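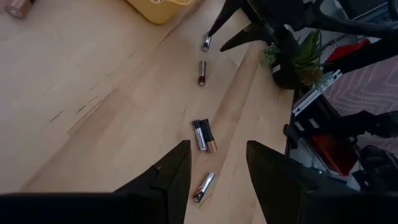

Walier apresenta método que ensina robôs de dois braços a recolher objetos pequenos com menos demonstrações

Seg., 27 de maio – Tempo de leitura: 3 min

A Walier divulgou hoje os resultados do Flosora, um método de aprendizagem para robôs de dois braços que manipulam objetos pequenos sobre uma mesa. O método foi testado em uma tarefa de recolha de pilhas cilíndricas espalhadas sobre um tampo de madeira e precisou de 200 demonstrações humanas para chegar ao desempenho descrito no relatório técnico, publicado junto com este comunicado.

Pilhas rolam quando tocadas de lado, têm superfície lisa e refletem a luz de modo irregular. Quando duas ficam quase encostadas, o espaço para os dedos da garra diminui e uma tentativa de pegar a primeira costuma deslocar a segunda. Foi esse tipo de erro que a equipe decidiu estudar.

O Flosora usa as imagens das câmeras instaladas junto às garras e divide a decisão em duas etapas. Na primeira, o sistema escolhe qual objeto recolher e qual dos braços deve agir. Na segunda, calcula o ângulo de aproximação e a abertura dos dedos. As duas etapas são treinadas com as mesmas demonstrações, feitas por operadores que controlam os braços à distância. O braço que não está em uso também recebe instruções, para que saia do caminho do outro.

"A maior parte das falhas vinha da ordem em que o robô escolhia as peças", afirma Esther Massawe, responsável pela pesquisa na Walier. "Ele conseguia fechar a garra no lugar certo, mas começava pela pilha errada e empurrava as vizinhas. Quando passamos a treinar a escolha em separado, esse problema diminuiu bastante."

A avaliação foi feita em 3 bancadas, com iluminação diferente em cada uma. Em cada bancada, o robô executou 20 sequências completas, sempre com as pilhas em posições novas. Os objetos em volta da área de trabalho foram mantidos, inclusive plantas e recipientes, e mudaram de lugar entre uma sequência e outra. Segundo o relatório, o desempenho caiu na bancada com luz lateral mais forte, onde o brilho do metal dificultou a leitura da orientação das peças.

O método ainda não distingue tipos de pilha nem verifica se elas têm carga. Também não foi testado com peças empilhadas ou dentro de caixas. Esses casos fazem parte da próxima fase do projeto, conduzida com a Rantala, que trabalha com triagem de resíduos eletrônicos. Os primeiros resultados dessa fase estão previstos para dezembro.

O relatório, o código de treinamento e as gravações das demonstrações podem ser solicitados à área de pesquisa da Walier. O uso é livre para fins acadêmicos – aplicações comerciais dependem de acordo prévio.

20 compartilhamentos
2 comentários

Notícias relacionadas
Walier e Rantala iniciam projeto de triagem de eletrônicos
Grotance: nova versão do software de teleoperação
Esther Massawe assume a área de pesquisa em manipulação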